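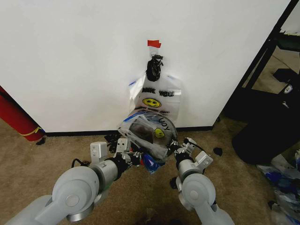 Why do people keep shopping bags inside other shopping bags? It takes one hook and no furniture, and the bags already have handles.

4.2 The bag of bags. Badawi and Myung treat the habit as storage. We lean toward calling it postponement – a bag saved on Wednesday is a decision put off until April. Figure 2 shows a plastic bag sharing its hook with a spray bottle. 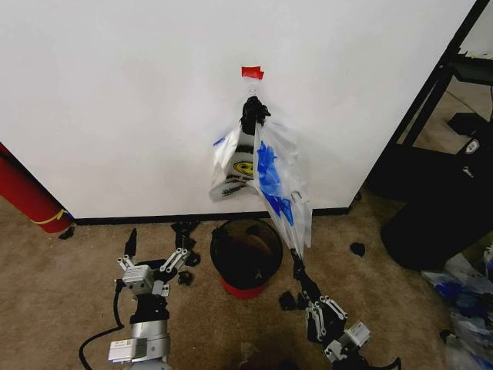
Figure 2. Bottle and bag, one hook.

How much should a single wall hook carry? Only what its packaging allows, a figure most households threw out with the packaging. Our own coding sheet left no space for it either.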